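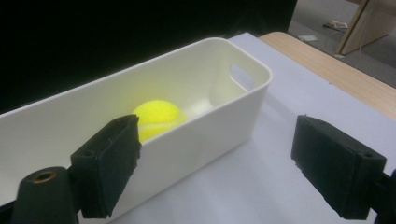
Shop Storage Kitchen Hallway Pets Sale Basket (0)

Jorkatwood long storage bin, white

Item 3670

We were not in a hurry to stock another white plastic bin. Every supplier has one, most of them are the same bin with a different sticker, and the claims printed on the sleeve tend to be better made than the handles. This one came to us from Jorkatwood with a leaflet promising that it would "transform the way your home flows." It won't. It's a long, fairly shallow box with rounded corners, and you put things in it.

We kept it anyway, mostly for the walls. They're thick, and a thin-walled bin of this shape bows out in the middle as soon as you load it with anything heavier than socks. We filled ours with canned tomatoes and left it on a shelf through most of January, and the long sides stayed straight enough for us. Your tomatoes may be heavier.

The finish is matte and a touch creamy. If you want it to match bright white kitchen cabinets, it may not, and we'd ask you to check it against the door before you buy six. Matte hides scratches better than gloss. It also holds on to pencil marks and the gray rub you get from shoe soles, and the wipe-clean claim on the sleeve is true of jam and less true of those. Warm water and dish soap did most of the work. A melamine sponge did the rest and left a slightly shinier patch.

Handles

There's a slot with rounded ends cut through the end wall, big enough for four fingers if yours are average. It makes the bin easy to pull off a shelf. It's also a hole, so don't plan on rice, birdseed or small building bricks right up to the rim. We've seen similar bins sold for "dry goods" and would like to meet whoever tried it.

What it suits

Dog toys and tennis balls. Cleaning cloths. Gloves and hats by the back door. Wrapping paper, if the rolls are short ones. The low sides mean you can see what's in there without lifting it down, provided the shelf is below eye level — above that it's just a white wall like any other bin.

Pale things are harder. A white sock or a folded tissue more or less disappears against the inside, and a yellow ball doesn't. If you're sorting baby clothes, look at the Skililach bins in green. They cost a little more and the handles are worse.

What it doesn't do

No lid. Jorkatwood says one is coming and has been saying so for a while. The Zastitz lid that some shops list as a match sits on top and slides off when you tilt it, so we don't sell the pair. The bins don't lock together when stacked, either, whatever the leaflet's drawing suggests. They rest on each other's rims, and two high was as far as we cared to go.

Compared with the Ki tray

The Ki is shallower, lighter and cheaper, and in a drawer it's the better buy. On an open shelf we'd take the Jorkatwood.

Price and delivery

$23 each, or $42 for two. Returns within 30 days, unused, and please take the sticker off slowly if you think you might send it back. Orders placed after 28th December go out with the first January delivery.

We use cookies to remember your basket and see which pages get read. Accept all / Manage settings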